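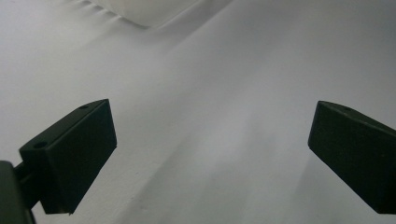

Mine looked perfectly flat in the store and like a relief map of Switzerland on the table, wrote a reader after the last page on cutting mats, and could I please explain how anybody gets a plain light cloth to lie down and stay down. I could, and it took me several ruined evenings to be able to.

Covering a table with plain pale fabric
Updated 2/28/20

A patterned cloth forgives you. Put a few vines on it and you can hide a crease, a coffee ring and most of a seam. Plain light gray hides nothing, and it will report every crumb to your guests. I still think it's the best thing to sort, sew or lay out small parts on, provided you go to the trouble of putting it on properly.

What you need

Plain woven cotton or a cotton blend, pale gray or off-white, bigger than the table by 5 inches on every side
A thin pad or an old flannel sheet, cut to the size of the tabletop
2 fat bulldog clips for each side
A spray bottle, 500 ml, plain water
An iron
A lint roller, and a spare lint roller for when you find out about the first one

I buy my cloth from the Flodetti remnant bin in Skerklow, where everything is labeled "natural" whether it's white, gray or the color of a hearing aid. Take it to the window before you pay. Store lighting makes all pale fabrics cousins, and by daylight some of them turn out to be pink.

Step 1. Wash it before you cut it

Wash and dry the cloth exactly the way you plan to wash and dry it later. Cotton shrinks, and it would like to do so after you've trimmed it. My first cover, cut in January with great care and a steel ruler, came out of the dryer as a generous placemat.

Take it out while it's still a little damp. If you forget, that's what the spray bottle is for.

Step 2. Get the fold lines out

New fabric comes with a crease down the middle that was put there under pressure by people who meant it. Iron from the back, moving along the grain. Going diagonally stretches the weave, and you'll have made a ripple that no clip can pull out.

Spray the stubborn line, lay a dry handkerchief over it, press, lift, and go have a sandwich. Coming back every ten seconds to look at it does nothing. I've tested this thoroughly.

A steamer is fine for curtains. On a flat cover it relaxes the wrinkle and then the wrinkle comes back rested.

Step 3. Clear the table and put the pad down

Wipe the tabletop. One grain of rice under a pale cloth has the presence of a golf ball.

Lay the pad so it stops just short of the edge all around. Tape it at the corners with low-tack tape. I use the Siddiqui paper kind, number 951, mostly out of habit, and any painter's tape does the same job. Run your palm over the whole pad before you go on.

Step 4. Lay the cover from the middle

Fold the cloth in half, set the fold along the center of the table, and open it out. Don't fling it like a hotel maid in a commercial. It looks wonderful in the air and lands four inches to the left.

Smooth outward with the flat of your forearm, center to edge, then center to the opposite edge. Fingertips leave little tracks. Take your watch off first.

Step 5. Clip opposite sides in turn

Fold the overhang under the table edge and clip the middle of one long side. Go around and clip the middle of the other. Then the short sides. Work out toward the corners in pairs, and pull just enough to take up the slack. If the weave starts to bow like a sagging shelf, you've pulled too hard and need to let one side go.

For corners, fold them the way you'd wrap a present for somebody you want to impress. Nobody sees the underside, so the folds there can be as shameful as you like.

Step 6. Check it from low down

Crouch until your eye is nearly level with the table, and look across it toward the light. From above, a pale cloth always seems flat, partly out of politeness. From the side you'll see what you've got. Soft shading from one end of the table to the other is just the light falling off - leave it alone. A hard line is a crease, and gets the spray bottle. 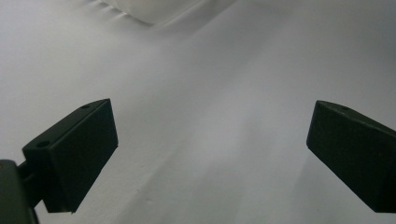
Pale, smooth and matte, with soft changes of light across it.

Keeping it that way

Roll the cloth for storage, around a cardboard tube if you have one. Folding it puts you back at step 2.

Brush crumbs off, don't rub them. Pencil marks come up with a white eraser if you get to them the same day. Ballpoint does not come up. I keep a second piece of the Flodetti gray for pen work, and it looks like a tattooed forearm.

If the cover slides around, the pad is too slick. The shiny Clurketti table felt I tried was the worst for this, and very handsome otherwise. Swap it for flannel.

Tea: blot, cold water from the back, blot again. Red wine: turn the cloth over and start a new life on the other side.

Round tables are done differently, with elastic, and I'll write that page when I'm speaking to mine again.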